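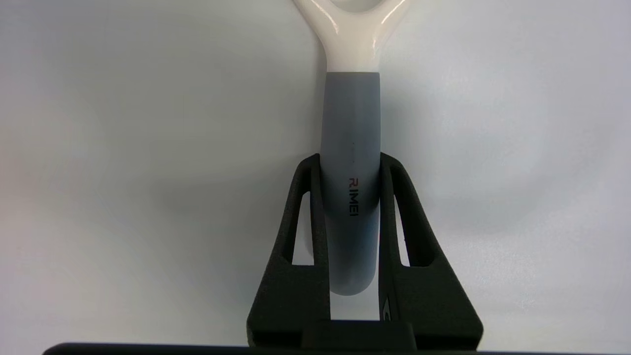
Last updated: 2018-07-18
Filed under: Automation > Standards and guidance

Starkeck has published revised working rules for robot grippers that pick up and hold household and personal care items. The rules replace the draft circulated in March and apply to all of the company's handling cells, as well as to contractors who supply fingers, mounts or wrist cameras for them.

The main change concerns printed fingers. Under the draft, a two-finger gripper could be fitted with any printed part that passed a visual check. The revised text requires each pair to be logged as a set, given a shared number and retired together. A finger may not be paired with a replacement from another set, even where both come from the same print file. Fingers with openings cut through them are allowed, provided the material on either side of the slot shows no splitting or whitening when the finger is flexed by hand.

Sets must be inspected after every 700 closing cycles. The inspection covers the contact face, the edges of any opening and the fixing at the base. A set that fails on one point is withdrawn, and repair with glue or filler is ruled out.

A separate section deals with items that have a soft sleeve or a rubbery grip. These are to be held on the sleeve, with a finger on each side and the contact points level with each other. Gripping across the seam between a sleeve and a hard part is prohibited, as is gripping on a glossy surface where a matt one is within reach. Closing force is set on the first trial and then left alone for the rest of the batch - operators may not raise it to recover a slipping item. A slip is recorded as a slip and the trial is stopped.

Clearance is also covered. When an item is held upright, its lower end must stay clear of the block between the finger bases, so that the load is carried by the fingers alone. The draft had allowed light contact at this point. Elwood, which reviewed the text, objected that contact with the mount gave a false impression of grip stability, and the allowance was removed.

The review drew on a log of 1,417 trials run at the Elwood site. Of these, 100 were set aside because the finger set in use had not been recorded. The rules now state that a trial without a set number is void and may not be added to a results table afterwards.

Wrist cameras must have both contact points in view throughout the hold. Plain, pale backgrounds with even lighting are recommended for test work, but cells handling mixed goods are exempt. Printed text on an item may be left uncovered unless the client asks otherwise.

Assefa, which makes gripper mounts, has said that its current range meets the clearance rule without changes. Mastar will supply revised record sheets, with separate columns for set number, cycle count and reason for withdrawal. Older sheets can be used until stocks run out if the set number is written in the margin.

Existing cells have 4 weeks to comply. New cells must meet the rules before their first trial. Suction cups and grippers with three or more fingers are outside the scope of the document and remain under the earlier guidance.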